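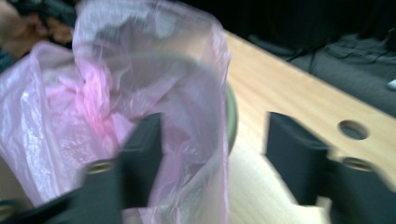
Session 4 – Mats and mounting

Last week we finished with moldings, and a few of you asked why I keep putting off the part where the art goes into the frame. Well, tonight's the night! Most of the damage I see in old frames was done by whatever touched the paper, so we're going to spend the whole session on mat board and hinges and leave backing for next time.

Let's start with board, as it's what you'll spend your money on. There are three kinds you'll run into. Regular paper mat is made from wood pulp that's been buffered to calm down the acid. It's cheap, it comes in every color you can think of, and after some years the beveled edge goes tan. If you've ever opened up a frame from a yard sale and found a brown line around the picture, you've met it. Next up is alpha cellulose board, still wood based but with the lignin taken out. Then there's cotton rag, which I use for anything a customer would cry over.

For class we're using the Clustico white rag, 4-ply. There's also a stack of Merrick offcuts by the sink – help yourself for practice cuts, but please don't put your own artwork in them, they're plain paper mat.

Sizing the window

Measure the art twice, height first, and write it down. (I once cut 8 mats with the numbers swapped. They made very nice bookmarks.) If you want the mat to overlap the picture, take a quarter inch off both the height and the width, so you cover an eighth on each side. If the artist signed close to the bottom, or it's a print with a plate mark, let the paper show instead and make the opening half an inch bigger all the way around.

Borders are a matter of taste. I like mine wide, three inches on a small piece, with a little extra at the bottom. Skinny borders the same width as the molding look like stripes to me, but you'll see plenty of them in the stores.

Cutting

New blade for every mat while you're learning. Put a scrap of board under your good one as a slip sheet, cut from the back, and keep the pressure even all the way down. If the corner hangs on by a thread, don't pull it! Slide a loose blade in from the front at the same angle and finish it off. Small overcuts can be rubbed down with a bone folder.

Hinging

Two hinges, top edge only, Japanese paper and wheat starch paste. The paper needs to hang and move a bit when the weather changes, and if you tape all four sides it'll buckle. No masking tape, no clear tape, no glue stick. Let the hinges dry under a weight for 30 minutes before you stand anything up.

For next time

Bring one flat piece of art, nothing larger than 16 x 20, and a pencil. Read the Nulberg handout on backing boards, the first two pages are plenty.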